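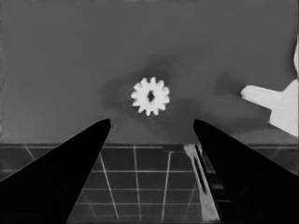 Satlow is a news desk covering protests, strikes and police action across the Jevside region. Five reporters file from the street, and Zinash Nigatu edits their copy.

## How do you confirm deaths and injuries?

We need a hospital, a medic or a relative to confirm each one. Until then we write "reported".

## Why do your numbers differ from the police figures?

Police often count later. In August they put the Araya march at 200 people. Our reporters put it at over 200.

## Will you print my name?

Only if you agree. Ask before 11 p.m. if you want it left out of the next morning's report.

## Who handles corrections?

Chantelle Naidoo. Send her the headline and the line you think is wrong.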